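Vollilen Apartments - Resident Building
Move-in and Common Area Safety Checklist, September

Inspected by: Rahel Holzer
Accompanied by: Bart Desmet, lettings office
Flat: 24, second floor

1. Entrance and stairs
Main door closes and locks unaided: Yes
Handrails secure: Yes
Stair lighting: Partly
Comment: The light on the upper landing is slow to come on. Reported to Eder for repair.

2. Fire safety
Smoke alarm tested in hall: Yes
Smoke alarm tested in bedroom: Yes
Escape route notice on display: No
Comment: Notice to be fitted before keys are handed over.
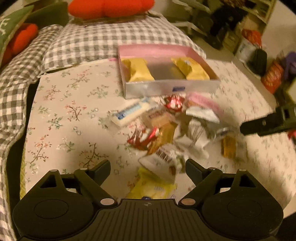
3. Windows and balcony
Window restrictors fitted: Yes
Balcony door lock: Yes
Comment: Restrictor in the second bedroom is stiff but holds. Residents are asked not to remove it.

4. Kitchen and bathroom
Extractor fan running: Yes
Hot water temperature at basin: 40 degrees
Sealant around bath: Fail
Comment: Sealant has lifted at the tap end - to be replaced by the contractor. The bath should not be used until this has been signed off.
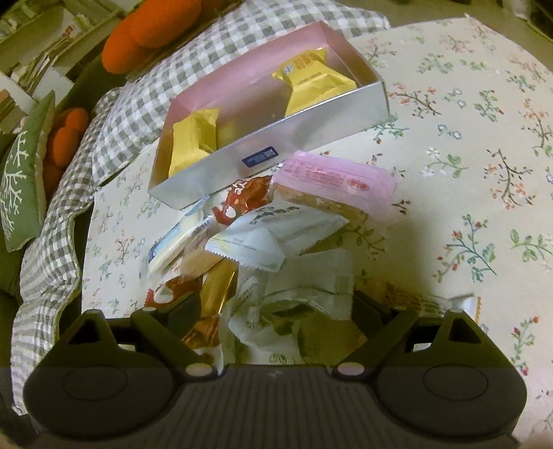 5. Electricity and meters
Fuse board labelled: Yes
Sockets free from damage: Yes
Meter reading: 3,415
Comment: The meter cupboard is shared with the neighbouring flat and must be kept locked. Spare key held under tag 123.

6. Grounds and parking
Paths level and clear: Yes
Bin store gate: Fail
Comment: Lower hinge loose. Gate tied back for the present.

Result: Passed subject to items 2, 4 and 6.
Reinspection: Severin Gisler, once the contractor has reported completion.
Copy to: Lettings office; resident's file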